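Chapter 6
Learning Cloth Handling from Hand-Held Demonstrations

Brittany MacDonald and Garnet Friesen

6.1 What this chapter covers

The last chapter dealt with rigid parts. A box or a cup has a pose, and once the pose is known the planner can do most of the remaining work. Cloth has no single pose. A T-shirt dropped on a bed can lie in more shapes than anyone could list, and most of the shirt is hidden under the rest of it. This chapter describes a method for teaching two-armed robots to pick up, spread and fold cloth from demonstrations given by people holding grippers in their own hands.

The worked case throughout is the Caltmont study. Its data set contains 400 demonstrations, split evenly between plain cloths and garments, and we return to it in the exercises. The policy trained on it is called Iko. The comparison policy, trained only on teleoperated data, is called Bunnag.

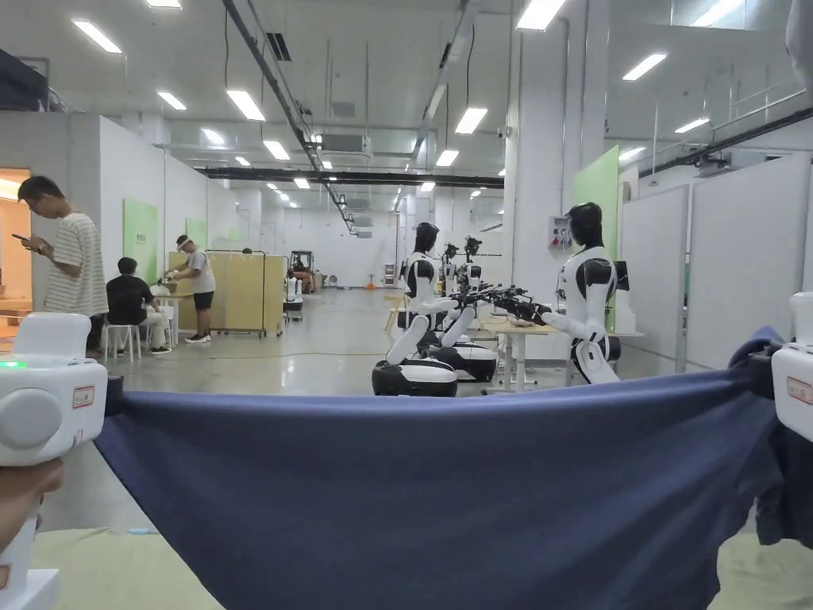
A demonstrator works with one gripper in each hand and a camera at head height. The jaws are the same shape as those fitted to the robot, so a grasp that holds for the person should be possible for the machine. Three streams are recorded: the head view, the path of each gripper, and the jaw opening. Joint angles are missing from the record, and they have to be worked out later for whichever arm will run the policy. Section 6.4 gives the procedure.

6.2 Why not teleoperate?

Teleoperation gives joint angles for free, and for rigid parts it is often the better choice. With cloth the operator has trouble for two reasons. The first is feel. People judge tension in a fabric through their fingers, and most teleoperation rigs return little or none of it. The second is speed. Shaking out a shirt takes a quick motion of both arms together, and a delay between the operator and the robot spoils the timing.

In the Caltmont trials a teleoperated fold took a median of 60 seconds. The same fold with hand-held grippers took 17. Some of the time saved is given back during processing, when paths that the robot cannot reach have to be thrown out.

6.3 The starting state

A demonstration of folding is of little use if every one begins with a flat, square cloth. The policy will then fail on the first crumpled one it meets. The protocol used here asks the demonstrator to drop the garment onto the bed from standing height and to begin from whatever shape results. Sleeves and collars are not arranged beforehand. If the garment falls to the floor, the take is discarded.

Beds are used in place of tables for part of the set. The surface gives under the gripper, the sheet has creases of its own, and the policy has to learn to take hold of the garment and leave the sheet alone.

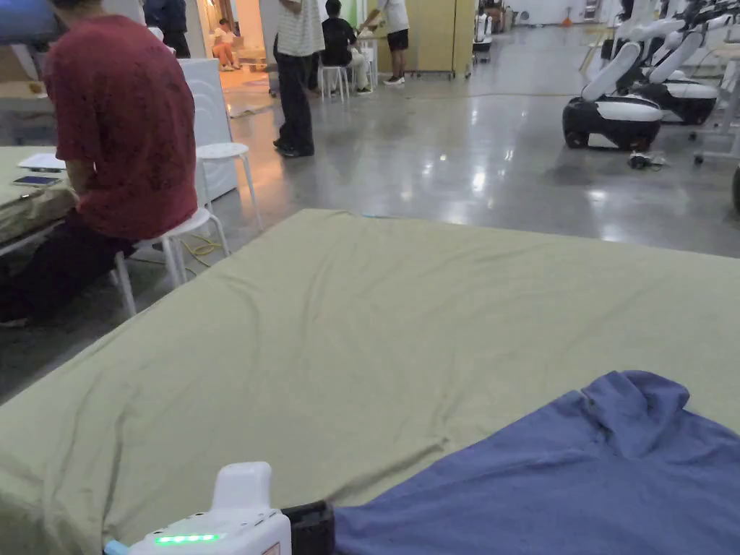
Does the sheet need to be a different color from the garment?

A difference helps in the early stages of training, when the policy is still learning where the garment ends. Later batches should include pairs that are close in color, or the policy will come to depend on contrast.

The most common error at this stage is the double grasp, in which the jaw closes on garment and sheet together. It can be found in the record without watching the video, as the jaw stops at a wider opening than the garment alone would allow. Takes with a double grasp are kept if the demonstrator lets go and tries again. They teach recovery, and Iko was noticeably worse when they were removed.

The steps of a full take are as follows.

1. Drop the garment and wait for it to come to rest.

2. Find two points on one edge and close a jaw on each. Corners are preferred, but any two well-separated points will do.

3. Lift, and move the hands apart until the top edge is nearly straight. Do not pull hard enough to stretch the weave.

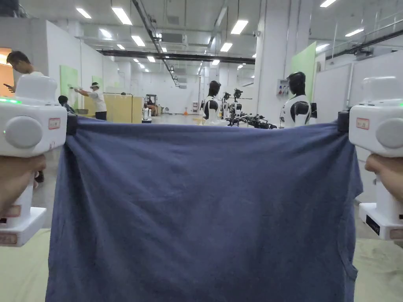
4. Lower the far edge first, then bring the hands toward the body so that the cloth lies down without trapping air.

5. Release both jaws and move the grippers clear before starting the fold.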